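Working next to the arm: automation in the scribing room at Dovberg
Student project report, Work and Technology course
Kaja Zariņš
Supervisor: Inese Paulauskas
8 January 2021

1. Why this topic

Dovberg is a small firm that makes instrument panels and scales for boats and measuring equipment. A lot of it is marking out – putting fine lines and points on a part before it gets drilled or engraved. Used to be all by hand. Last year they bought a robot arm for part of it. My question: what changes for the people who did that work before, and do they think it got better or worse.

I did not look at money much. The firm didn't want to share those numbers anyway.

2. What I did

Spent 18 hours in the workshop in December, spread over several visits. Interviewed the people in the marking room and the shift lead. Also a short paper questionnaire, which I'm not so happy with (see section 6). Notes were written by hand and typed up the same evening, mostly. No names of workers in this report, we agreed on that before I started.

For background I used the course reader and the set-up guide from Abbasi, the company that installed the arm. Abbasi also gave two days of training. The job software is called Driveo, everybody just says "the program".

3. The work before

One person, one part, a steel scriber and a ruler. A panel took 36 minutes on average according to the old job cards. Hard on the neck and the eyes. The older workers were proud of it though, and you could tell who had marked a panel by looking at the corners, they said. New people needed over 70 panels before they were allowed to do one without a check.

4. The work now

The arm does the long repeated rows of points. A person sets up the part, loads the job in Driveo, checks the tip, runs it, inspects. Odd shapes and repairs are still done by hand.

The part of the job that grew most is the tip. It is thin and it has to be in exactly the right place relative to the arm, so every change of tip means teaching the position again. Operators do this slowly, moving down in tiny steps. One of them told me this is where his old skill went: "I look at the point the same way, only now I press a button." 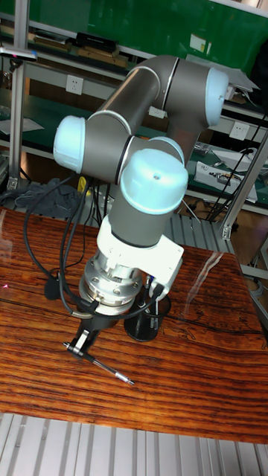
Fig. 1. The arm with the thin metal rod mounted, tip just above the tabletop.

Cables are another thing. They run in loose loops to the tool and the operators all keep half an eye on them during a job. Not in the guide, not in the training. They learned it from each other. Same with pens – everyone still keeps some close by for marking up parts by hand, altough the plan said paper and pen would go away.

5. What changed for the people

Body. Less neck pain reported, by almost all of them. More standing and waiting. Two said they get more tired from waiting than they did from working, I did not expect that.

Pace. Before, you decided when to stop. Now you stop when the job ends. The shift lead thinks breaks are more regular, the workers say they are more regular for him.

Skill. Mixed. The younger ones like Driveo and pick it up fast. The ones with many years behind them felt like beginners for some weeks and did not enjoy it. One moved to repairs by her own choice and is happy there. Nobody was let go, but one person who retired was not replaced.

Talking. The room used to be quiet because people concentrated. Now they talk more, during runs. Several mentioned this first when I asked what was better.

Say in things. This was the weak point. The operators were told about the arm after it was ordered. At Bilon, the sister workshop, the workers tried out two set-ups before the choice was made, and according to the shift lead there was less grumbling. I could not visit Bilon so I only have his word for it.

6. Problems with my study

Small group. The questionnaire had 37 questions, way too many, people skipped the last page. Question 12 and 13 ask nearly the same thing. Also I was mostly there in mornings so I dont know how the late shift sees it. And the shift lead was nearby for some of the interviews, which probably made answers more polite.

7. Findings, short

The arm took over the repetitive part and the bodily strain went down. The judgement part stayed with people, moved to set-up and checking, and is not written down anywhere or paid differently. My suggestion to Dovberg is to let the operators write their own page for the guide, tip changes and cables first. The shift lead said he would bring it up at the next planning meeting.

Appendix A: interview questions
Appendix B: questionnaire, as handed out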